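Aster Garment Sorting Cell

The Aster is a single-station sorting cell for laundries, rental returns and secondhand clothing warehouses. It takes mixed garments from an open pile, separates them one piece at a time and passes each piece to a tagged outfeed lane. Stollura builds the cell, and Najjar supplies the lane controls.

Picking is done by a two-finger parallel gripper. The fingers close on a fold of cloth, so the garment does not have to be flat or face up. Grip force is set per fabric class from the operator panel. Heavy twill and fine knits can be handled in the same shift without a tool change.

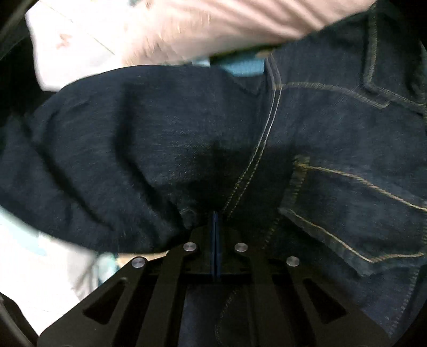

Parallel fingers closed on a fold of dark denim, mixed garments behind.

Specifications
Outfeed lanes: 10
Rated throughput: 361 garments per hour, mixed load
Supply pressure: 600 kPa
Fabric classes: 3 (light, medium, heavy)
Control software: Flala, included
Guarding: interlocked door on the infeed side, light curtain on the outfeed side

Effect on staffing and job content

The cell takes over lifting and first separation. It does not grade. Stains, worn hems, missing buttons and broken zippers are still judged by a person at the inspection table, which is normally placed at the end of the outfeed lanes. Sites should plan for more time at inspection and less at the pile.

One operator per shift is assigned to the cell. The job includes clearing double picks, emptying the reject bin and changing finger pads. Training takes two days on site, the second with the operator's own stock. Prior machine experience is not required.

Inspection staff can pause the infeed from their own table with a foot switch. The pause is not logged against the operator. Lane assignments can be changed in Flala during a pause and take effect on the next pick.

Limits of use

Not suited to wet goods, garments on hangers or loads containing loose metal parts. Belts should be removed before loading - buckles wear the pads. Replacement pads are sold in pairs.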